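Espace partagé Skokside
Compte rendu de la réunion du comité des usagers

Mois : avril
Ouverture de la séance : 18 h 15
Présidence : Elsa Lahtinen
Secrétariat de séance : Benedito Rezende
Sont représentés : l'atelier de couture, la permanence administrative, le groupe cuisine, la société Lawal (entretien des locaux)
Excusée : la représentante de l'annexe de Josgate

1. Approbation du compte rendu précédent

Le compte rendu de la réunion de mars est approuvé à l'unanimité, sous réserve d'une correction demandée par le groupe cuisine au point 3 : il convient de lire « clé du cellier » et non « clé du local technique ».

2. Gestion des déchets dans les salles communes

La présidente rappelle que la question a été inscrite à l'ordre du jour à la suite de plusieurs signalements portés au cahier de liaison. Les grandes poubelles du couloir sont utilisées pour l'ensemble des déchets, y compris les chutes de tissu et les papiers de la permanence, et débordent avant le passage de l'entreprise d'entretien. Le comité avait demandé en mars que des poubelles de petit format soient mises à l'essai dans les salles.
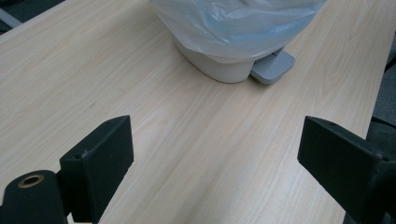
Le modèle proposé pour les salles a été présenté par le secrétaire de séance. Sa dépense unitaire reste compatible avec l'enveloppe de 800 euros votée pour le petit équipement, à condition que la commande soit groupée avec celle de Josgate. Il s'agit d'une poubelle blanche à pédale, la pédale étant gris clair et striée sur le dessus, ce que l'atelier de couture juge préférable à une surface lisse. Le groupe cuisine demande si la poubelle pourra être déplacée d'une salle à l'autre. Le secrétaire répond que chaque poubelle sera affectée à une salle et portera une étiquette à son nom, afin d'éviter les disparitions constatées l'an dernier avec les corbeilles à papier.

La société Lawal indique que ses agents ne videront que les poubelles munies d'un sac. Elle demande que le sac soit rabattu sur tout le pourtour et que les usagers ne nouent pas eux-mêmes les sacs à moitié pleins. La représentante de l'atelier de couture fait observer que les épingles et aiguilles cassées ne doivent en aucun cas être jetées dans ces sacs. Il est convenu qu'une boîte rigide sera tenue à disposition dans l'armoire de l'atelier, et que son contenu sera évacué séparément.

Décision 2.1. Le modèle présenté est retenu pour l'atelier, la permanence et la petite salle. La cuisine conserve son équipement actuel jusqu'à nouvel examen.

Décision 2.2. Le secrétaire adresse la commande groupée avant la fin du mois. L'accord écrit de Josgate est joint au dossier.

3. Fourniture des sacs

Le comité examine deux propositions. La première porte sur un carton de 1000 sacs, la seconde sur un carton de 2000 sacs avec livraison comprise. Le groupe cuisine est favorable à la seconde. La permanence administrative rappelle que le cellier est déjà encombré et que les cartons entreposés au sol ont pris l'humidité pendant l'hiver. Après discussion, la première proposition est mise aux voix et adoptée, avec une abstention.

Il est demandé aux responsables de salle de retirer les rouleaux auprès du secrétariat, contre signature, et de ne plus se servir directement dans le cellier.
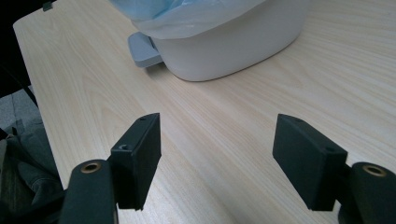

Question posée par le groupe cuisine : qui remplace le sac lorsque la poubelle est pleine entre deux passages de l'entreprise d'entretien ?

Réponse de la présidente : le dernier groupe à occuper la salle s'en charge, dépose le sac plein dans le conteneur de la cour et en met un neuf avant de rendre la clé.

La permanence administrative souhaite que cette règle soit affichée. Le texte sera rédigé par le secrétaire et soumis aux responsables de salle par courrier interne. La société Lawal précise que le conteneur de la cour doit rester accessible et que les vélos ne peuvent être attachés à la grille qui le borde.

Décision 3.1. Achat d'un carton de 1000 sacs.

Décision 3.2. Affichage de la règle de remplacement dans les trois salles concernées et au tableau de l'entrée.

4. Tables et sièges

Plusieurs usagers ont signalé que les tables sont rendues sans avoir été essuyées. Il est rappelé que le nettoyage des plateaux incombe aux groupes et n'entre pas dans le contrat d'entretien. Les chiffons seront désormais rangés dans le tiroir du bas du meuble de l'entrée. L'usage de produits abrasifs est interdit sur l'ensemble du mobilier.

Un siège Varier de la permanence présente un défaut de fixation. Il a été retiré de la salle en attendant un devis de réparation. Si celui-ci dépasse 105 euros, la question reviendra devant le comité. Dans le cas contraire, la présidente est autorisée à engager la dépense.

5. Questions diverses

Clés. Une clé de la petite salle manque toujours. Les groupes sont priés de vérifier leurs trousseaux.

Horaires. L'atelier de couture demande à pouvoir disposer de la salle jusqu'à 21 h 30 pendant la préparation de son exposition. Accord est donné pour le mois de mai, sous réserve que le portail soit fermé par la personne qui quitte les lieux en dernier.

Annexe de Josgate. En l'absence de sa représentante, le point relatif au prêt des grilles d'exposition est reporté.

Cahier de liaison. Le cahier en cours est presque rempli. Le secrétaire en ouvrira un nouveau et conservera l'ancien au secrétariat, où il pourra être consulté sur demande.

La prochaine réunion est prévue en juin, à la même heure, dans la petite salle. Les points à inscrire à l'ordre du jour sont à transmettre par écrit au secrétariat.

La séance est levée à 19 h 40.

La présidente, Elsa Lahtinen
Le secrétaire de séance, Benedito Rezende

Contact | Mentions légales | © Espace partagé Skokside, tous droits réservés | Haut de page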